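Diary of the Simulation Standards Office, Urkia
2025-07-18

The morning was given over to the revised handling rules for household tasks in simulation. Rule 3, which concerns fragile items in storage, was read through in full and compared with the draft circulated in January. The Bravo task set was then opened at the egg task.
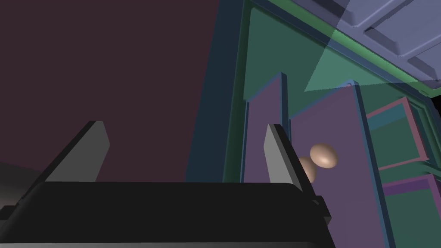

Two eggs, with the gripper fingers apart.

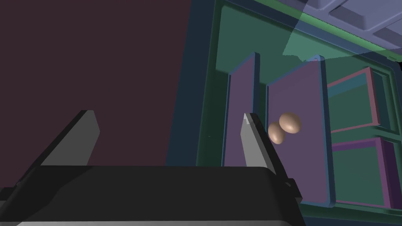
Must an operator record a trial in which the item is dropped?
The trial is to be recorded in full and kept with the others, marked as a failure. Removing it from the log is a breach of the standard — the reason for the drop may be added as a note.

The office confirmed that the rule applies to all 653 trials in the Rasolent log. Of these, 58 have no closing entry and will be returned to the operators for completion. Naming of files was also discussed, and the older style will be accepted until the next revision. The colour codes for the summary sheet were left as they stand.

Zidemov has asked for a printed copy of the rules.

Related entries
Rule 2: Speed limits near shelving
Log keeping for the Bravo task set
Notes on the January draft

Last updated: same day as entry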